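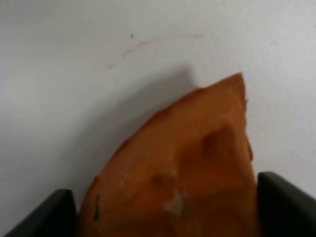

Daltoswood Adds Plastic Baskets and Colanders to Umine Table Range

January 2018 – Housewares supplier Daltoswood has extended its Umine range of plastic tableware with woven-pattern baskets and perforated bowls for kitchen and serving use. The extension brings the range to 172 items.

The baskets have an open lattice body and a braided rim. Colors run from golden yellow to amber, with the rim in a darker orange. The colander bowls have angled side panels and small round holes, and are offered in a graded red, orange and yellow finish.

"Buyers asked for pieces that can go from the sink to the table," said Iona Geddes, product manager at Daltoswood. "The basket is sized for bread, fruit or cooked vegetables. The bowl is for rinsing and draining."
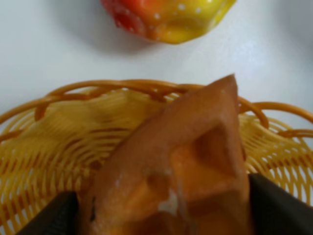

Availability

Umine baskets and bowls ship in cartons of 70. The minimum first order is 300 pieces, in any mix of the two. Orders placed in December are being filled now – new orders will follow in sequence.

Trade inquiries should be addressed to Aníbal Sampaio, Daltoswood sales office.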